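February, 6:40 a.m.

Slept six hours. Coffee at the small table, window closed, radiator on the second setting.
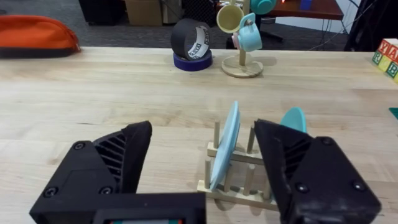

The flat on Jakab is quieter than the last one before seven, so this is when I intend to write. The kitchen is now in its fourth week and I keep changing the arrangement.

Drying. The dowel rack stays on the table instead of beside the sink. The counter there slopes slightly toward the wall and anything set on it collects water along the back. On the table the rack stands level. Plates go in upright, one per gap, with a gap left free between them when there is room. The blue ones lean a little in the slots. The pegs were spaced for a thicker plate, I think, and the lean does no harm. I tried wrapping two of the pegs with tape to take up the slack and took it off the same evening. It held crumbs.

Cups. All on the mug tree, hung by the handle. The yellow-green cup is the lightest thing on it and the blue mug is heavy for its size, so I load opposite arms first and fill in afterward. The round base is wide enough for normal use. It is not wide enough if somebody pulls a mug off sideways, as Arturo Amato does. I have asked him to lift first. He agreed and then pulled the next one sideways.

Tape. The black roll and the blue-purple painter's tape are still out, one on top of the other, because the shelf edges are not finished. The painter's tape comes off the varnish clean if it is removed within a day. Left for a week over the door frame it took a strip of paint with it, length of my hand. To be touched up when Ilona returns the small brush. The black tape is for the cable behind the refrigerator only. It leaves residue on wood and I do not want it used on the table.

Table surface. Oiled once in the fall with Prurel, thin coat, wiped after 30 minutes. The grain came up more than I expected. Water still beads except at the end near the stove, where it soaks in and leaves a gray ring. Second coat needed there. The can says to wait 10 hours between coats, and I will wait a full day. That means the rack, the cups and everything else have to go somewhere for a day, and the only free flat surface is the ironing board. I have put this off twice for that reason.

Blocks. Etelka Juhász left the alphabet blocks when she brought her grandson over. I telephoned. She says to keep them here, he will be back. They stay at the right side of the table where he can reach them. Y, A, R and B are out. He was trying to spell something and would not accept help with it. I have not found a box for them that closes.

Expenses. The shelf brackets came to 4000, more than the shelf. Szabolcs Vass says his were cheaper and held for years, but his shelf carries one radio. Mine has to carry the flour, the two large pots and the scale. Receipt is in the drawer with the Flukudex manual.

Still open:

- second coat, stove end
- sand and repaint strip over door
- shelf edges, left side first
- ask Hajnalka Orbán about the drain smell, she had the same one
- box for blocks, with lid

The drain is worse in the morning than at night. I ran hot water for several minutes yesterday and it was gone until supper – possibly the trap, possibly the seal under it. I will take the trap off before I buy anything. Need a bucket and the wide wrench, both in the cellar.

7:25. Coffee finished. Bus at 7:49.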